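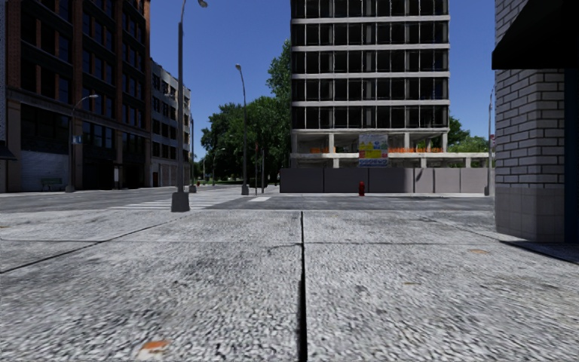

*The Kerkodau corner, rendered. Crosswalk at left, unfinished tower across the street.*

# Zuvoder sidewalk navigation study: frequently asked questions

**Is this a real street?**

No. Please stop sending us guesses about which city it is. Kerkodau is a simulated district, and the closest any of us has come to standing in it is Dirk Van Leeuwen falling asleep at his desk.

**What did you test?**

Whether a delivery robot that learned to drive entirely in simulation could pick a sensible path using color images only, with no map and no depth sensor. We call the method Zuvoder. It scores short candidate paths and takes the one it expects to regret least.

**How many runs were there?**

We trained on 715 routes and held back 218 for testing. The held-back routes use blocks the policy never saw in training. Faith Mushi checked this twice, the second time because a reviewer asked nicely.

**And the result?**

Zuvoder finished 70 percent of the test routes without a collision or a human stepping in. Our baseline, trained on the same routes without path scoring, finished 60 percent. Ten points took us two years, so we'd appreciate it if you read the paper slowly.

**Why so much fuss over the concrete?**

Early versions of the policy treated every dark line on the ground as a curb. An expansion joint like the wide one down the middle of this sidewalk would bring the robot to a respectful halt. Building shadows did the same. Roos Dewulf fixed most of it by varying joint width, stains and sun angle during training.

**Most of it?**

Long shadows lying across a joint still cause hesitation. See the appendix, where we put things like that.

**Does it obey traffic signals?**

It doesn't read them. Crossings are handled by a separate module that we did not write and do not evaluate.

**Did you try a physical robot?**

Only in the Grudholm parking lot, at walking speed, with Brigitta Gasser holding the stop button. Those runs are not in the 218 and we make no claims from them.

**Can I have the code?**

The training code and test routes, yes. The building models, no; they're licensed from Vanhove. Write to Tineke Van Dijk, and include the name of your lab.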